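生活文化論 第三回 講義ノート「座るということ、または座布団はなぜ椅子に負けなかったのか」

2019年10月21日
文責:Ehsan Fallahi

前回の最後に「次は椅子の話をします」と予告したところ、履修者が減った。残った皆さんは座ることに関心があるか、単位に関心があるかのどちらかだと思うので、どちらの期待にも応えるつもりで進める。
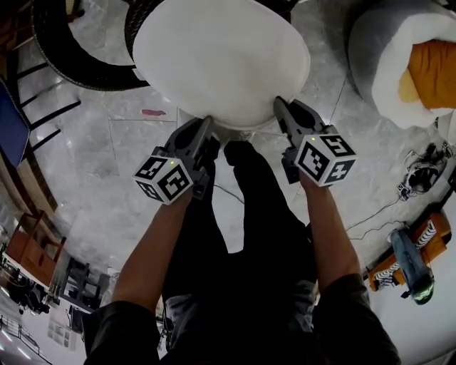

まず用語を整理しておく。この講義で「座具」と言うときは、体重を受ける構造(脚、枠、座面)と、尻に触れる面(敷物、クッション、張り地)の両方を含む。家具史の本は前者ばかり扱う。形が残るし、写真映えがするし、博物館に寄贈されるからである。後者は潰れ、汚れ、捨てられる。人間が毎日触れているのは後者なのに、研究者の数は前者の十倍はいそうな気がする(数えてはいない)。

1. 床の側から

日本の住まいで座布団が今のような綿入りの四角い形で普及するのは近世以降で、それ以前は円座や茵(しとね)など、植物を編んだり布で縁を取ったりした敷物が使われた。円座は藁や菅、藺などを渦巻き状に編んだ丸い敷物で、今でも神社で見かける。座り心地についてはノーコメントとしたい。私は一度、円座で長い祝詞を聞いたことがあり、後半の内容を何も覚えていない。

茵には身分による縁の違いがあった。つまり敷物は、柔らかさのための道具である前に、誰がどこに座るかを示す札だった。現代の会議室で背もたれの高い椅子が一脚だけあるのと同じ理屈で、座る前から結論が出ている。

座布団の作法もこの延長にある。勧められるまで座らない、踏まない、裏返して勧めない、などなど。前後があることも覚えておいてほしい。一般的な座布団では四辺のうち一辺だけ縫い目がなく、そこが前になる。知らずに使って半世紀という人もざらにいる。

2. 椅子の側から

西洋では、固い座面の上に別づくりのクッションを載せる時代が長かった。詰め物を枠に固定する張りぐるみの椅子が広まるのは十七世紀あたりからで、十九世紀には金属のコイルばねが加わる。ばねの登場で座面は厚くなり、房飾りが増え、椅子はだんだん動かせなくなった。快適さと掃除のしやすさは、だいたい逆方向に進む。

置くだけのクッションはそれで廃れたかというと、廃れなかった。籐や柳で編んだ椅子は、編み目が通気をもたらすかわりに腿の裏に模様もつける。夏の縁側で半ズボンのまま昼寝をした経験のある人には説明不要だろう。編んだ座面と外せるクッションという組み合わせは、構造と触感を分業させた案で、洗える、替えられる、飽きたら色を変えられる。欠点はずれることである。紐で縛る、滑り止めを挟む、あきらめる、と対策は各種あり、家庭での採用率は最後のものが圧倒的だと思う。

3. 小課題の講評

先週の小課題「自宅の座具をひとつ選び、誰がいつ座るかを記録せよ」は、予想より面白かった。最も多かった回答は「服が座っている」である。寝室の椅子に上着が積まれていく現象は世界的なもので、私の実家でも事情は変わらなかった。これを「使われていない椅子」と書いた人がいたが、減点はしないまでも再考を求めたい。洗うほどではないがしまうには抵抗がある衣類の置き場として、その椅子はよく働いている。

猫が占有している、という報告も複数あった。猫は座具の研究において最も優れた被験者だが、アンケートに答えない。

4. 値段の話

架空の相場で議論しても仕方がないので、私の買い物を晒す。研究室用に4000円のクッションを2枚買った。店では雲のようだったが、3週間で煎餅になった。中綿がポリエステル綿だけのものは、へたると戻りにくい。ウレタンフォームは密度を見て選べと言われるが、売り場の札に密度が書いてあることはまずない。消費者は押して確かめるほかなく、手のひらの圧力と尻の圧力はまったく別物である。店頭で実際に腰を下ろす勇気を持つこと。これは試験に出さないが、人生には出る。

外したカバーの洗い方についても質問があったので書いておく。洗濯表示を見て、ファスナーを閉じ、裏返して洗う。乾いてから中身を戻すとき、角の向きで必ず揉める四角形に比べて、丸形は気が楽である。ただし丸いカバーは縫い目の位置が決まらず、几帳面な人はこちらで消耗する。

次回までに

教科書の「床座と椅子座」の章を読んでくること。336ページの図は上下が逆に印刷されているので、本のほうを回して見てほしい。出版社には連絡済みで、返事はまだない。小レポートの締め切りは11月の初回授業の開始時。遅れる場合は事前に知らせること。「座る時間がなかった」という理由は、昨年すでに使われている。

関連する講義ノート
・第一回 暮らしの道具をどう記述するか
・第二回 畳の縁と部屋の序列
・第四回(準備中) こたつの社会学
・補講 踏み台は座具か

最終更新:第三回授業後、誤字を修正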